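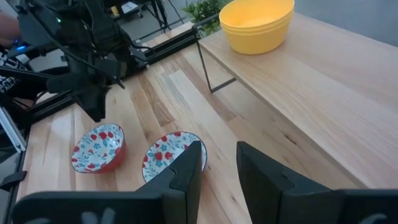

**Drokis Clear Topcoat, low sheen**

Drokis is a one-part, water-thinned clear coat for indoor wood and painted parts. It is made by Zostitz and supplied in 600 ml cans. Stir before use and do not shake. Apply by brush, foam roller or spray.

- Can size: 600 ml
- Coverage: 9 square meters per can, one coat
- Recoat after: 40 minutes
- Part number: 266
- Thinner: clean water, spray use only

Sand lightly between coats and remove all dust. Two coats are enough for shelves and trim. Tabletops need three. Oiled wood must be cleaned with Clotstead degreaser first – old oil stops the film from bonding.
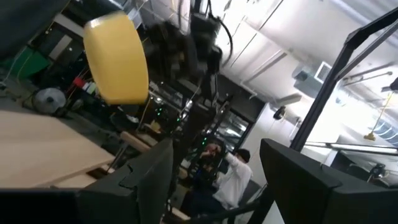 Sheen is set at the factory and cannot be changed by polishing. The dried film scatters light evenly, with no sharp reflections at normal room distance. For a shinier result, order the Pap grade. Its target is the slight gloss of the rounded yellow surface in the photo, where the underside still falls into shadow. Pap and Drokis can be mixed in any ratio, but test on scrap first.

Store above freezing with the lid tight. Technical questions go to Kornél Virág at the order desk.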